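4.2 Partly Filled Containers on Shared Tables

The third task group concerns the handling of bottles, cups and jars on tables that people are already using. Section 4.1 covered rigid objects of fixed weight, where results were strong enough that we no longer regard picking as the limiting step. Containers with liquid in them are a different matter. The weight is not known in advance, it shifts when the hand moves, and the walls of a thin plastic bottle give way under a grip that would suit a box.

We collected 700 demonstrations for this group out of a total of 2,000. They were recorded in the Galska offices during working hours, and the staff there were asked to leave their tables as they were. Earlier work in our group, including the first Barnico trials, used a bare bench with one object on it. Success on the bare bench told us very little about success in an office, and we have stopped reporting it. Figure 6 shows a hold from the new set, with the bottle upright between the finger plates and the usual contents of a meeting table behind it. 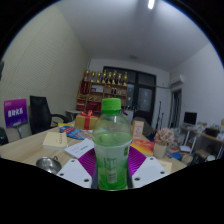 Figure 6. Partly filled bottle held upright over an office table.

Gripping the lower part of a bottle leaves the cap and shoulder free, so that a second hand, human or robotic, can open it. The cost is stability. When the mass of liquid sits above the plates, a quick sideways move can tip the bottle within the grip. The Myung policy was trained on all 700 demonstrations and then tested on 100 new placements. It completed 46 of them without contact with any other item. Most of the remaining attempts ended with the bottle standing, but with a card, a paper or a packet pushed out of place. A person clearing a table would hardly notice such an event. For a machine that is meant to work around the belongings of others, we count it as a failure.

Our view is that table clearing is close to useful in a supervised setting and not yet ready for an unattended one. Opening and pouring remain further off — we did not attempt either in this study. Shop-floor tasks at the Brakatton site, where containers are sealed and sit in fixed trays, are treated separately in Section 5.

Comments (3)

rlindqvist: Were the placements in the 100 tests chosen by hand or drawn at random? The text does not say.

Dae-han Wi: Drawn at random from positions within reach. We will add this to the next version.

teatime_ee: I would be interested to see the same test with a full bottle and a nearly empty one reported apart.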